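Orkenon changes how it sets up its simulated kitchen cell

28 Mar 2023

Orkenon has changed the setup routine for the simulated kitchen cell it uses to test robot arms on household appliances, the company said in a notice to its partners. The new routine has been in use since December and replaces one that had to be run by hand before each batch of tests.

The cell is a computer model of a kitchen counter with common appliances on it. Under the old routine, an operator loaded the counter, placed the appliances and then zeroed the finger joints one by one. Small errors in the joint settings carried over from batch to batch — sometimes for days before they were found.

Jarmo Aaltonen, who maintains the cell, said most of the trouble was in the contact settings for the fingers.

"A finger would sink a little way into a door and the run would carry on as if it had a good grip," he said. "We threw out 177 runs over that."

The cell now resets every joint to a stored zero position and tests each finger against a plain block before any appliance is loaded. If a finger fails the check, the batch stops and a log goes to the operator. The full check takes 96 seconds and is repeated after every 20 runs.

Golik, which shares the cell, moved to the same routine this month. Orkenon plans to release the setup files as part of Renutel 4, its next software package.

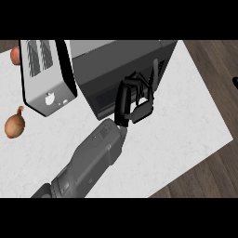
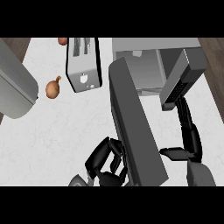 Robot arms at work on the marble counter of the simulated kitchen, with the silver toaster and other appliances.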